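Unit 4: Paper Sizes and Grain

Reading for this unit: Kettunen, chapter 3. Handouts from Unit 3 are still on the shelf by the door.

1. Grain direction

Machine-made paper has a grain. The fibers line up with the direction the web travels, and the sheet folds and tears more easily that way. On a ream label the grain usually runs along the second number, so 8.5 x 11 is long grain and 11 x 8.5 is short grain. Some mills underline the grain dimension instead.

Three quick tests:
Bend test. Curl the sheet loosely each way without creasing it. The way that resists less is parallel to the grain.
Tear test. A tear with the grain runs fairly straight. Across the grain it wanders.
Moisture test. Dampen one side of a small square. It curls into a tube, and the tube runs with the grain.

In a bound book the grain should run parallel to the spine. The Tresstead pamphlets we looked at in June were bound the wrong way, and the pages stand up stiffly when opened.

2. Basis weight

US basis weight is the weight of 500 sheets at the basic size for that grade. Basic sizes differ, so 20 lb bond and 50 lb text are nearly the same paper. Metric weight avoids the problem — a 90 gsm sheet is 90 grams per square meter whatever the grade.

3. Squaring a sheet

Do not assume stock arrives square. Set the bottom edge along a straight line, check both lower corners, then measure the two diagonals. If they differ, trim one long edge first and work from that.

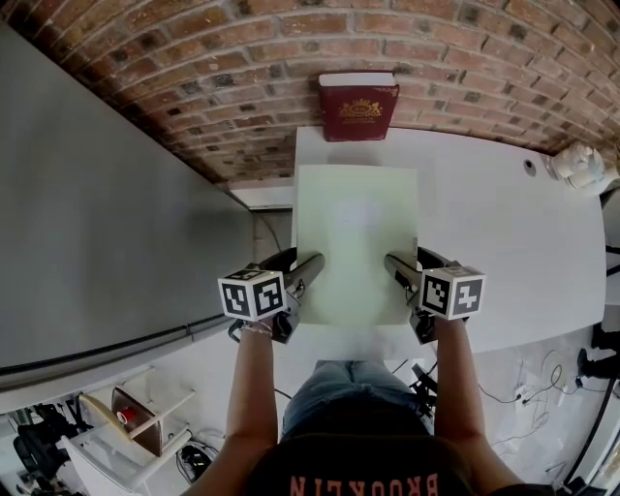
4. For next time

Bring two colored sheets of different weights and mark the grain on each in pencil. Problem set 4 goes to Ritva Lehtinen. Question 6 should read 59 lb, not 95.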